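Re: [oldradios] Levchenko table set, hum after ten minutes
Print this message | E-mail this thread
From: Hanna Tkachuk
Date: Sat 14 November

Hnat Horobets wrote:
> Mine does the same thing. Starts up lovely, then a low hum creeps in
> and by the news it's louder than the announcer. Dial cord is fine,
> tubes test good. Is it worth pulling the chassis or am I going to
> regret it? It's the 1937 one with the cloth front.

Pull it, Hnat! I put mine off from May until last week and felt silly afterward. The chassis comes out with 6 screws, all from underneath (one hides under the felt foot, so peel that first). My money is on the big filter capacitor. Mine had dried up and left a brown crust on the bracket, and once I swapped it the hum was gone – well, nearly gone, but I can live with nearly.

Please let it sit unplugged a good while before you put your fingers in there, and check it with a meter too. Hussam still tells the story about his Voltari and I don't want you to have one of your own.
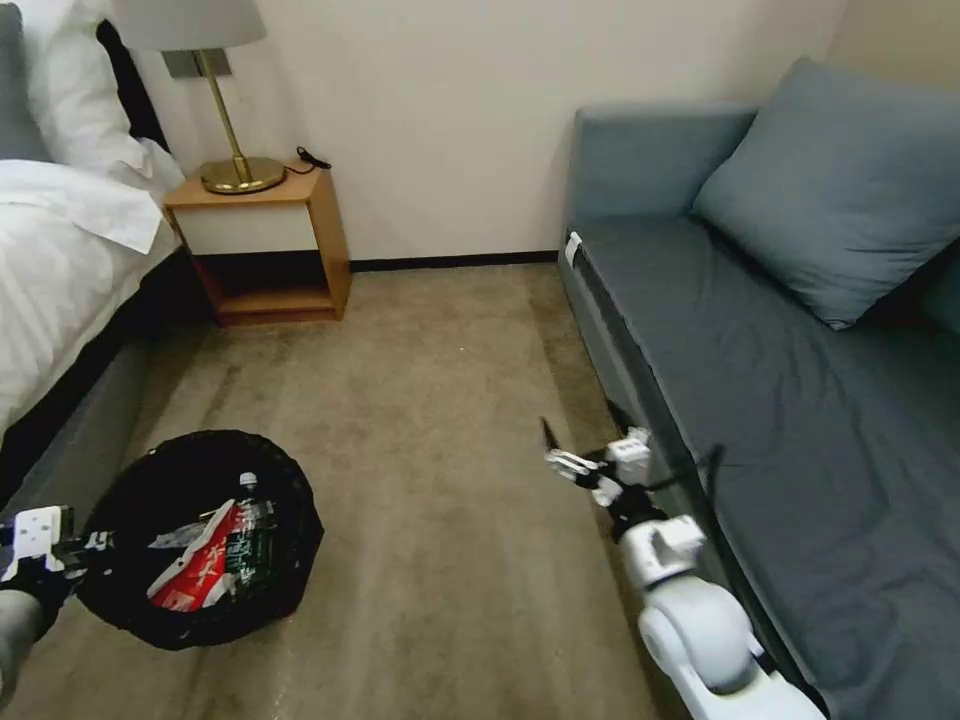 The other half of your question was where to keep it once it's playing again, and I've gone back and forth on that for weeks. The kitchen is too greasy and the den already has the Allurer in it, so I'm leaning toward the bedroom. The nightstand has the lamp on top with its cord trailing across to the right, but the lower shelf is open and empty, and I do like the idea of the late concert from down there. I'd want plenty of air behind the set, though, those tubes get toasty. Daryna, didn't you have yours on a shelf for years? Any scorching?

Let me know what you find in there,
Hanna

2 replies | 0 shares
Filed under: Tube sets, Hum and noise, Repairs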